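Maltwood short course, Collecting demonstrations for a learned grasp policy
Handout 3, notes to go with the bench session. Updated January 17, 2018

Read before you come. The slides skip most of it.

Why we collect by hand at all. The policy learns from pairs: what the camera saw, what the hand did next. No pairs, no policy. You can write rules for picking up a bottle and they will hold for that bottle, on that table, until someone moves the lamp. So – examples. Lots, and dull ones. The exciting ones are usually mistakes.

Two streams this term. Glove stream: finger joints from the sensor glove, hand pose from the cube on the back of it. Wrist stream: the hand-held gripper with its own wide camera. Both saved in Jiduvero format, one folder per episode. Do not mix them in a folder, the loader takes whichever it meets first and says nothing.

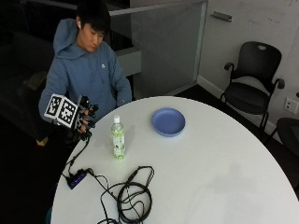 Page 3 of 9

Glove stream, the things that go wrong

Cube facing. The fixed camera needs at least one clean face of the cube, two is better. Turn the wrist too far and the pose jumps. In the plot it looks like the hand teleported. Cut those episodes, don't smooth them. Smoothing gives you a motion no hand ever made and the policy will learn it quite happily.

Finger zero. Flat hand, hold, press record. Then fist, hold. Every time the glove goes back on, not just once at the start. Knuckle sensors creep when the strap is loose.

Cable. Glove lead goes to the hub, hub stays put. If the lead pulls tight at the far end of a reach you will shorten the reach without noticing, and then so will the robot. Last October we had a whole batch that stopped short of the plate. Took far too long to find.

Objects. One bottle, one plate to begin with. Clear plastic is hard on purpose: the label is easy to see and the rest of the bottle isn't. Move the start positions between episodes. Not a little, properly. If the bottle always starts in the same spot the policy learns the spot.

Wrist stream

Different problem. Camera moves with the hand so the background moves too, and everything near the rim bends. Straight bottle at the middle of the view, banana at the edge. Leave it bent. We train on the raw view, undistorting throws away the corners and the corners are where you see the next object coming.

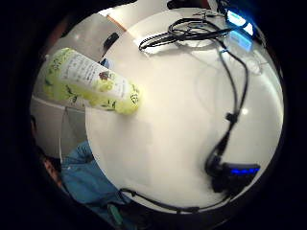
Fig. 2. Wrist view, tube label at upper left, cables along the right.

Points for the wrist stream:

Start each episode with the target somewhere in view but not centred. The approach is the bit we want.

Glare. Glossy white top plus a bright screen gives washed out patches. Dim the screen. Don't hang a cloth over it, the cloth ends up in the data and you have to keep it there forever.

Clutter. Loose cables in view are fine for training, less fine for the first check run. Keep both sorts but write which is which in the notes file. Akolgo (the labelling tool) has a box for it. Use the box, not the file name.

Speed. Slower than you would really do it, but even. Pausing halfway to think gets learned as pausing halfway. If you have to think, scrap it and go again.

How many? For the single bottle task, 100 glove episodes and 200 wrist episodes per group. Last year's combined set came to 639 after cuts, which was enough to train on and not enough to be proud of. Quality first but not as an excuse for stopping early.

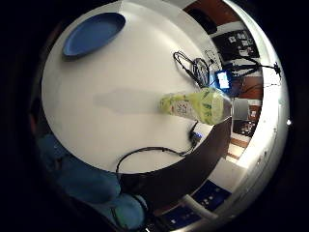
Fig. 3. Wrist view again, bottle sideways. Plate at upper left.

Orientation matters more than people expect. In the wrist view "up" is whatever the hand says it is. Same bottle can turn up sideways or tilted. Good, we want that spread. What we don't want is one group all holding the gripper at the same comfortable angle. Swap operators within the group. Left handers please do take a turn on the wrist stream, you are worth a lot to us. (Glove is right hand only, sorry.)

Labels. Each episode gets: task name, operator initials, start, first contact, release, end. First contact is the frame where the bottle or plate is touched, not where it moves. Two people label, then compare. If you disagree by more than a few frames, talk, don't average.

Failures. Keep them, in the fail folder, with a reason. A dropped bottle is useful later when we train the checker. A failure sitting in with the good ones is poison.

Splits. Hold out by operator, not at random. Random splits put near identical episodes on both sides and your score will look lovely and mean nothing. The Eltarville set was split at random and thats why we no longer quote it. 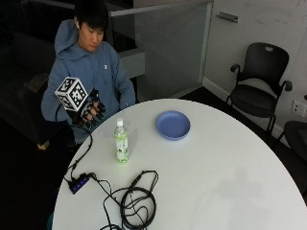

Bảo Sầm wrote in the margin of last year's copy that holding out by operator is too harsh with groups this small, and that holding out by start position would tell you more about whether the policy has learned the task or just the table. Fair point. Do both if there is time, report both, say which is which.

Before next session

Check the clocks on the two streams agree. Clap in view of the fixed camera with the glove on, find the clap in both files, note the offset.

Read the section on cloning errors in the course pack, the part on how small mistakes add up over a long episode. Skip the proof.

Bring one object of your own. Not glass. Nothing wiht a lid that leaks.

Questions to the course list please, not to me in the corridor.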